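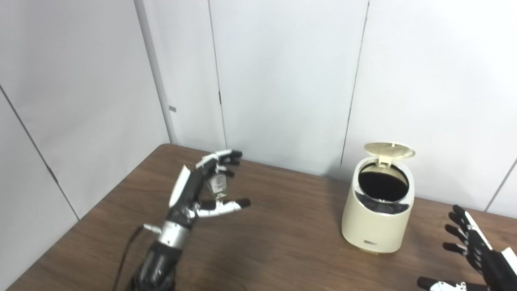 Disposal tasks on a shared bench: what should the written procedure cover?

Posted in: Workplace Automation, Rules and Good Practice

Our organisation is preparing a written procedure for bench work in which a two-handed robot picks up small items of packaging and places them in a pedal bin standing on the table. The work is carried out at our Grotdale site, in a room which is also used by staff who have no training in the equipment. The present instructions run to a single page and deal only with switching the equipment on and off.

We should be grateful for advice on the following. Is it acceptable for the lid of the bin to be left open throughout a session, or should it be closed between attempts? Should there be a rule on what the packets may contain? Finally, who ought to empty the bin, and must the hands be without power while this is done? Our insurer has asked for a risk assessment but has not said what form it should take.

Zostero

Reply from Fairweather

The risk assessment should come first and the procedure should follow from it. The standards usually consulted are ISO 12100, for the general method of assessing risk, and ISO 10218, for industrial robots. Whether the second applies to your equipment in full will depend on the machine and its intended use, and you should put that point to the supplier in writing and keep the reply.

On the particular matters raised, our own site rules provide as follows.

The lid may remain open during a session, provided that its position is checked before the first movement. A lid that has dropped part of the way is a greater nuisance than one that is fully closed, as the hand may catch the rim and drag the bin along the table. We mark the position of the bin on the table top with tape and return it to the mark whenever it has been disturbed.

Packets are to be empty or filled with a harmless substitute. Sachets of drying agent, cleaning fluid, medicines and anything sharp are not permitted. Where a packet carries a printed label, the label must agree with what is inside. We introduced this rule after a box of relabelled sachets was put away with the ordinary stock and took most of an afternoon to sort out.

The bin is emptied by the operator in charge of the session and by no other person. Both arms are brought to rest and isolated from power beforehand, and isolation is confirmed by attempting a start. Pressing the stop button is not accepted as isolation. Before the arms are isolated, the operator must know whether the hands will hold or release an object when power is removed, and any object held is to be put down first.

Cables lying on the table should be secured clear of the path of the forearm. This is checked at the start of each session and again after any change of hand.

We require 2 trained persons for the first run of any new task. After that, one is sufficient, with a second within call.

Reply from Storer

Agree with the above. Please also take the liner into account. If it is not tucked under the rim it can be pulled out by the fingers, so add this to the check sheet. Our sheet has 9 lines and fits on a card beside the stop button.

Reply from Grotdale Facilities Desk

Members are reminded that waste from test benches is to be treated as ordinary waste only where the contents are known. The room is to be left clear by 6 p.m.

With regard to untrained staff, a notice on the door is not considered sufficient at this site. The working area must be marked on the floor, and the person in charge of the session must stop the work if anyone steps inside the marking. The revised form for booking the room has been available since March and now includes a space for the name of the person in charge. Requests made on the old form will be returned.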